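Equipment planning, FY27. Speaker notes, 26 January 2026

Slide 1. Scope: hand-held grippers for the Meireles bench. Quote from Skallov is $1,515 per unit, pads included. Request covers two units. Pads wear first, so budget them as a separate line. 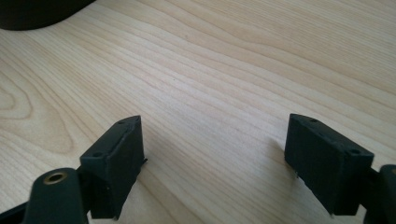 Hamdia Wako asked for the spare pads to go under consumables, as capital requests close in October and pads can't wait for that.

Slide 2. Agreed, moved. Pads attach with small screws. Stock five pairs at the start of the year. Pleveo quoted lower on the unit but sells no pads separately. Pause for objections from Ryan Lambert's group.

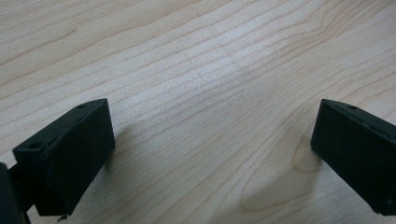
Does the Skallov price include calibration? Only the first one. Later ones are billed per visit and belong in the service line.

Slide 3. Approval path and delivery dates.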